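Desk and Worktop Walk-Through, Craft Room, Second Floor
Wultell Studios, Lovero building
Completed 2021-08-26. Previous walk-through: May.

Scoring is OK, FIX or SIGH. A FIX needs doing before the next check. A SIGH is something I have written down before and expect to write down again.

Section A. Small pointed items and holders

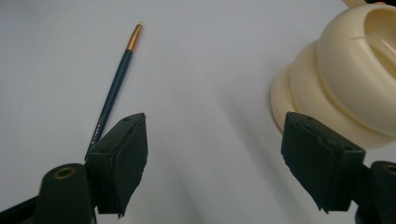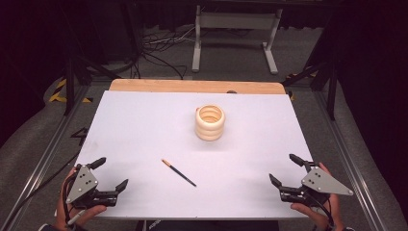
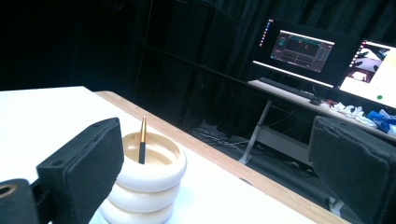 A1. Pens and brushes have a holder within reach: OK. The rule is one holder per table, and it should be heavy enough that a sleeve won't take it along for the ride.

A2. Holder is stable when bumped: OK. I bumped it. This is the most fun I have on these rounds.

A3. Knives capped and in the drawer: FIX. Two craft knives in the drawer, one cap between them. Please find the other cap or retire the knife.

A4. Scissors hung on the hooks, blades down: SIGH. The hooks are in excellent condition from lack of use.

Section B. Worktops

B1. Surfaces wiped at end of day: OK, with one sticky patch by the sink that I have chosen to believe is glue.

B2. Edges free of splinters: FIX on the long bench by the window. Sand it. Tape has been tried, and the tape now has splinters of its own.

B3. Weight limit label readable: SIGH. The Leite shelving unit has a label, and someone has stuck a calendar over it. The calendar is for the wrong year.

Section C. Floor and walkways

C1. Route to the exit clear: OK on the day. In May there were 3 boxes of felt parked in it, so credit where due.

C2. Cables kept out of the main walking route: OK. Keep it that way when the fans come out.

C3. Step stool has all its rubber feet: FIX. It has most of them — most is a poor number for a stool.

Section D. Paints, glues and solvents

D1. Containers labeled: FIX. Five jars in the cupboard have no label at all. One says "NOT TEA," which I appreciate as a sentiment, but I need the name of the product and the date it was opened.

D2. Lids on tight: OK.

D3. Dirnar spray adhesive stored away from the heater: OK, after I moved it. Counted as OK because I am feeling generous. The next person with this form may not be.

D4. Stock list matches the cupboard: SIGH. The list claims 157 items. I stopped checking when I reached a line that read "misc."

Section E. First aid and fire

E1. Kit stocked: FIX. Plenty of eye wash, almost no small bandages. Order the small ones in bulk and skip the novelty kind, which go missing faster.

E2. Extinguisher tag in date: OK.

E3. Exit sign lit: OK.

Follow-up: A3, B2, C3, D1 and E1 need to be signed off on the sheet behind the door. Initials and a date, please. A check mark with a smiley face was accepted last time and won't be again.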